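Prosoncombe Harbor Museum
August 23, 2018

1/ The Prosoncombe Harbor Museum will open its new gallery on the town's fishing history in March. Over the coming months we will share notes on the subject here, starting with the beach fleet.

2/ Prosoncombe had no harbor wall before 1733. Boats were landed on the open sand and hauled above the tide line by their own crews. A painting of three boats pulled up on a beach, in a print with a white border, goes with this part of the story.
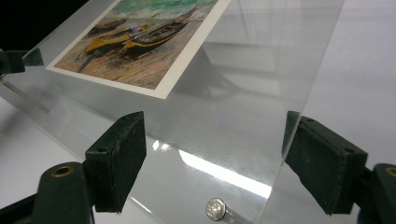 3/ Who owned the boats?

Most were held in shares. The parish book lists 54 share owners in the year the wall was begun, among them several widows who drew a full portion of the catch. A share could be sold, left in a will, or pledged against a debt at the chandler's.

4/ Landing places were fixed by custom. A family kept its stretch of sand for as long as it kept a boat there – two seasons without one and the place was open to others.

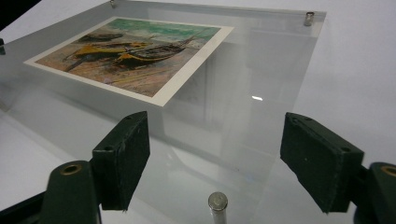 Ifor Gape writes that in his grandmother's family the rule was three seasons, and that a rowboat was enough to hold the place.

5/ We thank Mr. Gape for his note. The parish book gives two seasons, but practice may well have differed east of the stream. We would welcome any letters or account books that bear on this point.

6/ After the wall was built, the larger boats moved inside it and paid dues. The smaller ones stayed on the beach, where landing remained free.

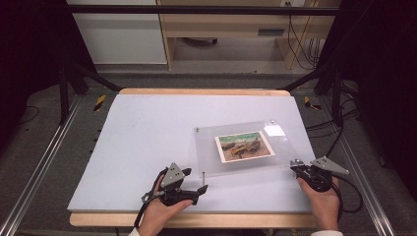 7/ Talks

Lilla Magyar will speak on share fishing and the parish book. Taner Aydoğan will follow with a talk on sailmaking. Each talk is limited to 20 seats, and admission is free.

8/ The last posts in this group concern dues. The harbor master charged by length of keel, and disputes were common.

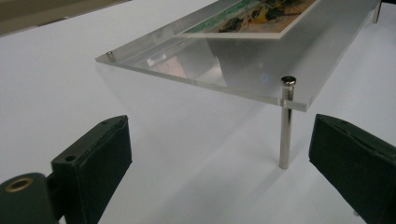
In one case the owners of eight boats refused to pay until the channel was cleared of silt. The matter was settled the next spring, with half the dues forgiven. The full record may be read at the museum desk on request.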